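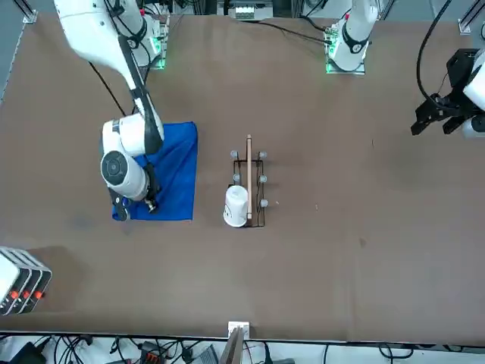 A robot arm with its gripper close to a blue cloth. The cup in the dish rack is upside down.

Can a robot do your chores yet?

by Judite Quintela
02/07/2021

If you have ever been told to dry the dishes when you were in the middle of something much better, you have probably wished for a robot. People have been wishing for one for a very long time. Old comics are full of metal butlers carrying trays, and every year or so a new video goes round of a machine folding a shirt or putting a plate away. Underneath, somebody always writes that housework is finished.

I would like to believe it. I have a sink full of pans as I write this. But I have been reading about home robots for years, and I think you should keep your tea towel handy.

What is so hard about a cloth?

Look at the blue cloth in the picture. It is lying flat, which is about as easy as a cloth ever gets. You could pick it up without thinking, even while talking to somebody.

Now try this. Put a tea towel on the table and pick it up using only the tips of one finger and one thumb, with thick gloves on. Then fold it in half so that the corners meet. You will find that the cloth slides, or bunches up, or comes up with a fold you didn't ask for. You may pinch the table.

A robot has that problem every time. A cup stays the same shape wherever you put it. A cloth has a new shape each time it is touched, and there are more of those shapes than anyone could ever write down in a list. Drop a sock on the floor 50 times and you will get 50 different socks, as far as a machine is concerned. You know it is the same old sock. The robot has to work that out.

Cloth is also thin. To grip it, the fingers have to get very close to the table without bumping into it. If they stop a tiny bit too high, they close on air.

Surely cups are easy?

Cups are easier. They are stiff, and they don't flop. But they bring troubles of their own. Some are slippery, some have handles, and some are made of glass, which cameras find hard to see because they look straight through it. A cup has to be held tightly enough that it doesn't fall and gently enough that it doesn't break.

Your own hand does this using thousands of tiny touch sensors in the skin. When a wet mug begins to slip, your fingers tighten before you have even noticed. Many robot grippers can feel very little. A lot of them are simply two hard fingers that open and close, like kitchen tongs.

Then there is the question of where things go. In your house the cups may hang on hooks. Next door they may be in a cupboard, behind the cereal. You learned where yours live by growing up there. A robot would have to be told, or shown, and then somebody would move the cereal.

But we already have robots in factories!

We do, and they are very good at what they do. A factory robot can weld the same spot on a car door all day long and hardly be a hair's width out. The trick is that the factory has been built to suit the robot. Each door arrives in the same place and facing the same way. The lights are always on. No dog walks through.

Your kitchen was built to suit people. There are crumbs, chairs left out, a school bag on the floor and a little brother. Put a factory robot in there and tell it to weld a car door, and it would have a go at welding whatever happened to be in the right spot.

Some homes do have machines that help, of course. A dishwasher is a sort of robot, if you are feeling generous. So is a vacuum cleaner that trundles about by itself. Notice, though, that each one does a single job. You still have to load the dishwasher and pick your socks up before the vacuum tries to eat them.

How can a robot learn a chore?

One way is to write down every movement in a computer program. That works for welding. It works badly for laundry, for the reasons above.

Another way is for a person to move the robot through the job, again and again, while a computer keeps a record. Later the computer looks for patterns in all those tries and has a go by itself. It is a bit like learning to tie your laces by having somebody guide your hands. You needed a few goes. A robot may need hundreds, and after that it might be able to fold only that one cloth, on that one table. Swap the blue cloth for a stripy one and it may be stuck.

How to watch a robot video

When you see a film of a robot doing housework, be a bit nosy. Ask yourself these things.

Has it been speeded up? Look for something small in the corner that says 10x or 20x. If a person walks past like a cartoon mouse, that is a clue too.

Is somebody steering it? Plenty of robots in videos are being driven by a human who is out of sight. That is a fair way to teach them, but it isn't the same as the robot doing the job alone.

How many tries did it take? You are shown the one that went well. The other 49 might have ended on the floor.

What happens if you change something? Would it still work with a bigger cup, or a darker room, or a cloth in a heap?

A photograph tells you even less. You can't tell from one picture whether the cloth was folded in the end, or who was in charge of the arm.

So, yes or no?

For one chore, in a tidy place, with plenty of practice: sometimes, and usually slowly. For all your chores, in your real house, on a Tuesday when everybody is late: no, not yet.

Could it change? It could. Cameras are getting better and computers are getting quicker, and clever people are working hard on the problem. I have heard "in five years" quite a few times now, though, and I am still the one doing the pans.

Words to know

Gripper: the part of a robot that holds things, in place of a hand.
Joint: a place where an arm can bend or turn. You have joints at your elbow and wrist.
Sensor: a part that notices something, such as light, heat or touch.

Try it at home

You need 2 people, a tea towel and a scarf for a blindfold. One person is the robot and wears the blindfold. The other gives the orders. The robot may only do exactly what it is told – "move your hand left", "close your fingers" – and must not guess. See how long it takes to fold the towel. Then swap over, and scrunch the towel up before you start.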